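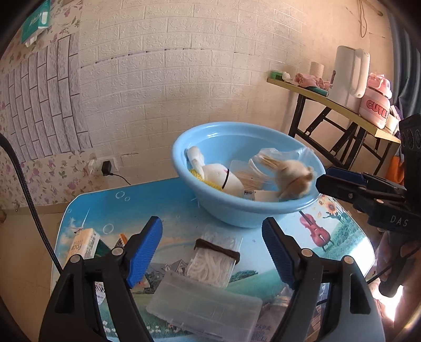

Harsh Kanaujia asks whether the small things should be boxed before the table is cleared or after. Before — section 2 covers the tabletop only.

Sorting the play table

1. Put plush toys and knitted cloths in the round basin. Lay the cloth flat first.

2. Close each clear case and press the latch edge until it holds.

3. Take cartons and snack packets to the kitchen.

Caution: Keep bags of wooden sticks out of the toy basin. The points go through thin plastic. Store them on the Stavell shelf, 145 cm or higher.

Note: Wipe the printed top with a damp cloth only. Cleaners dull the picture.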